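Buy the boxes last

Every spring the same advice comes around. Get a set of matching bins, sort your things into them, put on labels, and the house will feel bigger. I followed it for years. I now think it has the order backward, and that most homes would be better off if people bought storage at the very end of the job or skipped it.

Last April I moved out of a two-bedroom apartment of 1,051 square feet and into a smaller place across town. Packing forced me to handle everything I owned. I had 39 plastic bins in closets, under beds and on top of the kitchen cabinets. Nine of them held things I had not touched since the move before that. One held only the lids of other bins.

None of those bins had been a bad purchase taken alone. They stacked well and kept the dust out. The trouble was that each one let me put off a decision. A pile of old cables on a desk is annoying, and after a week or two you deal with it. The same cables in a closed box are out of sight and can stay there for ten years. I was paying to store things I would have thrown out if they had been in my way.

The stores have no reason to point this out. Orkico, where I bought most of mine, sells them in packs with a discount on the larger pack, so you go in needing three and come home with eight. Then the empty ones want filling. Umach runs a similar sale every January. I don't blame either company for selling what people want, but a sale is a poor reason to decide how much you are going to keep.

Color matters more than I expected

When you do need a box, get one you can see into. Solid ones look tidier on a shelf and that is how they are sold, but a closed gray box is a small mystery every time you look at it. Even tinted plastic is better than solid.
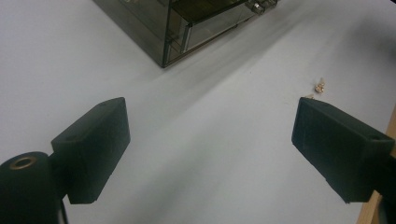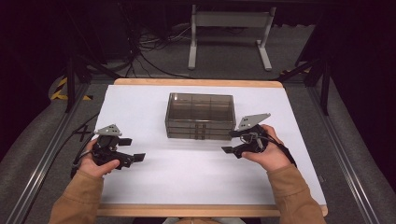

Labels do not fix the problem

The usual answer to the mystery box is a label. I owned a label maker, and I used it a lot. Labels work for the first few months. Then somebody puts the flashlight in with the gift wrap because that bin was closer, and from then on the label is wrong. A wrong label is worse than none, as you will look where it tells you to and stop there. I bought a second flashlight because of this.

Labels also tend to be written by one person for that person. "Misc. hardware" meant something to me when I typed it. It meant nothing to anyone else in the house, and by the time we moved it meant nothing to me either.

What I do now

I leave things out for a while before I give them a home. When we moved in, I put the contents of the old hall closet on a folding table and left them there for 24 days. Whatever got picked up and used went into a drawer near the place it was used. Most of the rest went to the thrift store. The table was ugly to walk past, and it got the work done faster than any system I have tried.

I ended up keeping seven of the bins. They hold winter clothes, camping gear, paint and tax papers. The remaining ones went to a neighbor with a garage, who I suspect has now filled them.

There are fair objections to this. Families with small children cannot leave scissors and batteries on a table for three weeks. People in one room do not have a spare table. Anyone who does crafts or repairs for a living needs real storage for real supplies, and a lot of it. A friend who sews buys the Bakalis drawers, spent close to 300 dollars on them, and uses every one. I would not tell her to change anything. She knew what had to go in them before she bought them, down to the spools.

That is the order I would recommend to anyone else. Sort first and live with the mess a little longer than you would like. Measure what is left. If it fits in the drawers you already have, stop there. If it doesn't, buy one box, and wait a month before you go back for another.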